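Provuver Tray Things

A word list and set of object sheets for one metal tray of small, round, soft, bouncy and otherwise badly behaved objects. Version 4. Maintained by Hildegard Wegener, who also does the tidying up.

What you get

things.csv - one row per object, with a preferred name, any rival names, a group, and a notes column that got out of hand around version 2
groups.csv - the 7 groups, with a sentence each on what belongs and what people keep trying to put in it
disputes.txt - the arguments, lightly edited
pictures/ - photographs of the tray and boxes at various stages of fullness

If you only want names for things, take things.csv and ignore the rest. If you want to know why a dog toy is filed under balls, you want disputes.txt and a cup of tea.

Background

The tray began as a drawer. Specifically it began as the bottom drawer in the Lelby room, where small toys and bits of packaging had been going for years on the understanding that someone would sort them out. When we needed a mixed pile for naming and sorting work, we tipped the drawer into a wire tray and called it a collection.

It has since been added to on purpose. Balls are over-represented. Balls are cheap, they come in bags, and every person sent out to buy "a variety of objects" has come back with balls. We have written "NOT BALLS" on the shopping list and received a foam cube, which turned out to be a stress ball.

The boxes are for sorting into. They have coloured tops with a round hole in each, and the tops are paper, so the holes get bigger over time whether we like it or not. Please don't treat hole size as a fixed property of anything.

Groups

Spiky. Any ball with points, bumps or bristles that are part of the ball. Blue, green and purple ones exist and are named by colour. "Spiky" is used even where the spikes are soft. "Hedgehog ball" was proposed and lost.

Shiny. Clear balls, glitter balls, silver balls, and clear balls with something blue in them. A group held together mostly by fatigue. The trouble is that two people looking at the same clear ball with glitter will call it clear or glittery depending on which way it's facing, and it will be facing a different way by the time they've finished discussing it.

Sport. The small football (black and white, "soccer ball" accepted as a rival name) and anything with baseball stitching. Stitching colour is recorded where it can be seen. "Baseball-style" is allowed for anything you wouldn't actually want to hit.

Faces. Smiley balls, and toys with a smiley on the end. If it has a face and is also plush, it goes in Soft. If it has a face and is also spiky, put it back and speak to Hildegard.

Soft. Teddy bear, cloths, knitted things. Cloths are named by pattern first and colour second, so "polka-dot cloth" and not "white cloth", because there is more than one whitish cloth and we lost a whole afternoon to that.

Empties. Drinks cans, bottles, plastic bags. They are objects like any other and should not be put in the bin. They have been put in the bin. We now keep spares.

Odd. Segmented orange thing, curved yellow thing, little brown figure. Names in this group are provisional and everyone's favourite object is in it.

How the names were chosen

Version 1 was Hildegard going through the pile with a notebook. Version 2 was everybody else going through Hildegard's notebook. For version 3 we sat people down in pairs with the tray and asked them to ask each other for things across the table without pointing, and wrote down what they said. The notes from that became the rival names column, less the swearing.

We kept a preferred name when most pairs got to it without prompting. Where they didn't, we kept the shortest one that couldn't be mistaken for something else in the tray. There are over 60 rival names at the moment. A surprising number of them are "that one".

Size words are a poor way to tell things apart in this tray and we've mostly taken them out. "Small" in particular had attached itself to nearly everything. It survives on the football, where it warns you that it isn't a proper one.

Columns in things.csv

id - a number, never reused, even for things that have been lost
name - preferred name, lower case, no article
rivals - other names, separated by semicolons
group - one of the groups above
colour - as most people would say it. "Mint" is allowed, "seafoam" has been removed twice
squash - yes, no, or a bit
rolls - yes, no, or "when you look away"
notes - free text. Very free

The last value in the rolls column breaks some parsers. We know. It's accurate and it is staying.

Packing the tray

For anyone refilling it at home, so that your pile behaves something like our pile:

Put the cans in early and lay them down. Anything hard and round can go in next, then the plush and plastic, then the cloths. Scrunch the cloths, never fold them. A folded cloth sits there looking tidy and everyone picks it up first.

Fill to the rim or over it. A half-full tray is a different job and a much duller one, with everything rolling to one end. If a ball escapes on to the floor, leave it until the round is finished and put it back in by hand. Check under the radiator.

Shake the tray gently between rounds. Jenkins shakes it hard. We have asked.

Which boxes you use, and what goes in which, is up to you. We have run it with Spiky in the blue box and Soft in the yellow, and also the other way about, and once with no rule at all, which produced some lovely full boxes and nothing we could publish. Colour rules (green things in the red box, say) are hard on people and very funny to watch after lunch.

Known problems

The mint-green knitted cloth sheds. Bits of it have been found inside other objects' notes.

Id 24 is blank. It was a bouncy ball, and it bounced.

Two of the clear balls were given one id in version 1 and have been sharing it ever since. Splitting them would mean deciding which one the old notes refer to, and we've tried.

Bottles and cans change brand whenever somebody in the office changes their mind about fizzy drinks. The names avoid brands for this reason. If you see a brand in the notes column it's a leftover, send us the row.

The Hudis list, which some of you are still using, calls the teddy "bear, brown, sad". We've kept this as a rival name. He isn't sad, his face is just pale.

Pictures

The folder covers the tray as it has been filled on different days and for different rounds, with whichever cloths and balls were on hand. The pile is never the same twice and no single picture shows everything in things.csv. Objects that are mostly buried are not named in the captions, where there are captions.

A full tray, boxes alongside:
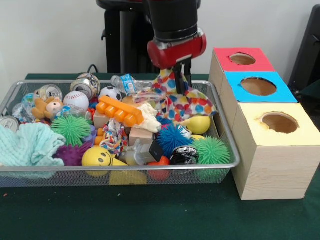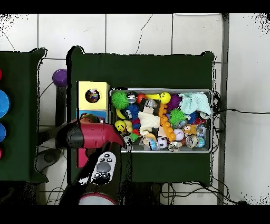
Changes

Version 4: polka-dot cloth renamed from "spotty hanky" after a short and bitter exchange. Empties made a group of their own. Size words removed. Squash column added.

Version 3: rival names added. Colour column made to agree with itself.

Version 2: notes column. Sorry.

Version 1: the notebook.

Coming in the next version, if anybody has a free week in May: weights for everything in Soft, a proper split of Shiny into at least two groups, and new paper tops for the boxes. The yellow one goes first every time, and we have stopped trying to work out what we're doing to it.

Use and credit

Use the names for whatever you like. If you print them in something, say "Provuver Tray Things" and the version number, as the names do move about. Please don't credit individual objects.

Corrections are welcome and so are new rival names, provided you've heard a real person use them out loud. Send the id, the name, and what the person was reaching for at the time. Suggestions for new objects are also welcome. Not balls.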